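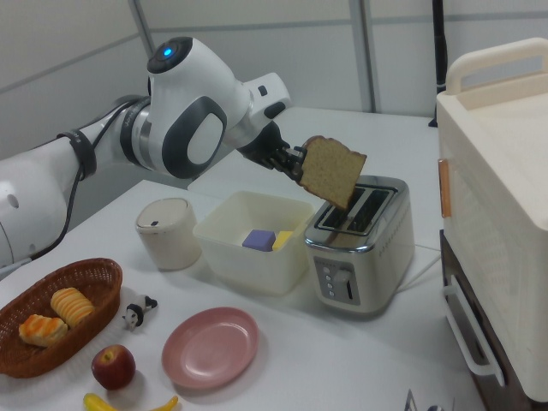 *Bread over the toaster, toast station, Cerley*

I've been meaning to write this one up since May, when we'd had the arm long enough for me to stop flinching at it. I run breakfasts at Cerley, a conference and training place with a canteen that gets hit by everyone at once. We've got the Litdale arm on the toast station. Several people at other sites have asked me if it's any good, so I'm putting it all in one place and you can stop ringing me during service!

Quick version: I like it, I'd keep it, and I wouldn't buy it to save wages.

**What it does**

It makes toast. You show it where the bread is and where the toaster is, it pinches a slice in its two fingers, swings over, tips the slice to get it in line with the slot and lets go. It takes its time over the lining up. The first week I stood there with my hands twitching because I could have had the thing in and down already, but then I've been making toast for other people most of my adult life and I don't have to think about slots.

We use it with an ordinary two-slot toaster, brushed steel, dial on the front, nothing special. I was expecting to be sold some enormous catering unit to go with it, and the Litdale people said no, start with what you've got. Fair play to them. I do think a conveyor toaster would suit a bigger canteen better, and if all you care about is slices per hour then get one of those and save yourself a lot of money.

The light on top of the big joint is my favourite bit. Blue means it's running and you keep your sleeves out of the way. You can see it from the till, from the sink, from pretty much anywhere, and after a month you're glancing at it the way you glance at a kettle.

**Bread**

It's fussy. Sliced brown is grand, it's got a firm enough crust to grab at the corner. Cheap soft white gets squashed, and you end up with two little dents in it (nobody complained, but I noticed). Seeded is all right if it's fresh. Anything from the end of the loaf, forget it. We moved over to the Anozie medium brown in the end and it's been far happier since. Rolls and pastries we still put out by hand, and I'd leave it that way.

**What changed for us**

This is the part people want to know about, so I'll try to be fair.

Before the arm, toast was a person. One of us stood at that station from opening until the rush died down, and it was the job you got if you were new or if you'd annoyed somebody. Hot, dull, crumbs down your shoes. Nobody lost hours when the arm came in, and I did ask for that in writing before I agreed to have it. The hours went on the counter and on tables, so the queue moves and there's somebody to wipe down and say good morning.

Zorica Kadrić had done more toast than anyone and I thought she'd be dancing. She wasn't, not to begin with. She told me the toast station was the one place she got left alone in the morning, and now she was out front being cheerful before she'd properly woken up. I hadn't thought of that at all. We talked it over and she's now the one who looks after the arm: sets it up, teaches it new positions when we shift things about, cleans the fingers, and gets her quiet half hour before we open. She's better at it than me by miles. She also got a bump in pay for it, which took 2 meetings and a fair bit of stubbornness — ask for that at the start if you're the one doing the asking.

Somtochukwu Oyewole, who does our late mornings, has never warmed to it. His view is that regulars used to ask for theirs pale or nearly black and have a bit of a moan about the weather while they waited, and now they don't. He's right. You can set the dial, but you can't lean over and ask for one a touch darker. We keep a second toaster at the counter for that now and he's very happy to man it.

**Moans**

- The cable runs down the outside of the arm, strapped on. It does the job, but it's one more thing to wipe round.
- Teaching it a position is easy. Finding the right menu to teach it from took me 4 goes and a phone call.
- If somebody nudges the toaster, it needs telling. We've put tape on the table.
- The manual is 147 pages long. I have read perhaps a dozen of them.
- The training is 90 minutes and only covers one person unless you push. Push! When Zorica had a week off we were back to doing it by hand.

**Would I get it again?**

Yes, for a place like ours, where the toast job was wearing people out and we had somewhere better to put them. My mate at Fikdale runs a tiny café with two staff and I told her not to bother, she'd be babysitting it when she could be serving. Also have the conversation with your team before it's delivered. I had mine after, and spent the first fortnight apologising.

Spare finger pads are worth ordering with it, by the way. We wore through the first pair quicker than I'd expected and the wait for new ones was a pain.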